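The Bag by the Door: A Talk With the Founder of Cedero

The workroom at Cedero is up 34 steps, and the founder meets me at the top with a backpack in each hand and a third hooked over one shoulder. She makes bags for small children, and she has asked to stay out of the story by name because, she says, "the bags have better names than I do." One of them is called the Ding. It's my favorite before I've even put my coffee down.

I wanted to talk about the very first backpack a child owns, the one that goes to preschool with a spare pair of socks and comes home with half the sandbox. She lights up right away.

"It's the first thing they carry that's theirs!" she says. "Shoes, you put on them. A coat, you zip them into. But the bag they pick up by themselves and they march off, and you see it in their shoulders, they've grown a little."

She never planned on this line of work. She was sewing seat covers when her older child, then 3, refused to leave the house with a plain navy bag. That evening she cut a whale out of an old curtain and stitched it on the front. By April she had made bags for half the class (she still has the whale, and it's hideous, and she loves it).

What does she look for now? Size first, always. "Parents buy big because they think it'll last. Then the bag hangs down to the knees and the kid drags it. I'd so much rather see a little bag that fits. A snack, a cup, a change of clothes, one treasure. That's plenty."

Next come the zippers, and we spend a good while on zippers. She has strong feelings! Little fingers can't pinch a tiny metal tab, so she likes a long pull, something they can grab in a fist with mittens on. She tests hers by handing a closed bag with a cracker inside to a 2-year-old and stepping back. "If the cracker's gone in a minute, we're good."

And then there are the animals and monsters on the front, the part everybody comes for. I ask whether characters go out of fashion, and she laughs so loudly that the cutting table shakes.

"Dinosaurs? Never. You could come back in 2042 and some kid would be roaring at you from the coat hooks. Give it a big eye and a lot of teeth and they're in love."
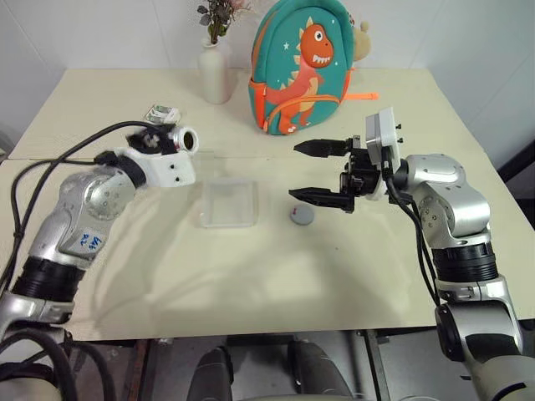
She's just as happy talking about color. Teal with orange is a pairing she comes back to again and again, bright enough to spot across a playground and, in her experience, one that brothers and sisters will pass down without a fight. Stars she calls "the salt," a sprinkle over the background so the main character has somewhere to live.

Cleaning is less romantic, but she has a routine for her own kids' bags. Everything out on the table at the end of the week, crumbs shaken over the sink, a damp cloth with a drop of dish soap inside and out, then upside down with the zipper open overnight. She checks the care label before anything goes near a washing machine.

Coming up is a smaller bag, the Flimix, for children who only want to carry one toy. She has also been drawing a bear called Bulludex, who so far looks more like a potato, and she shows me the sketches anyway, all of them, spread out over the floor. I vote for the one with the crooked ears. She writes my vote on the wall in chalk and goes back to looking for her scissors.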